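Planning a Budget for a Disassembly Cell

Departments requesting a robot cell for computer disassembly should submit an itemized budget by March. List the arm, work surface and part fixtures on separate lines. Allow 17 percent for spare fixtures and cabling.

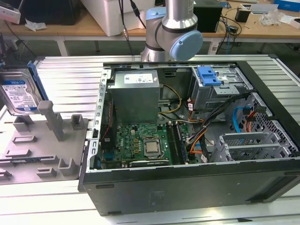 Fixtures and Work Surface

Size the rails for a full tower laid on its side, with a fixture tray beside it for the hard drive. Obtain 2 quotes for each tray design and send them to Milovan Zupan for review.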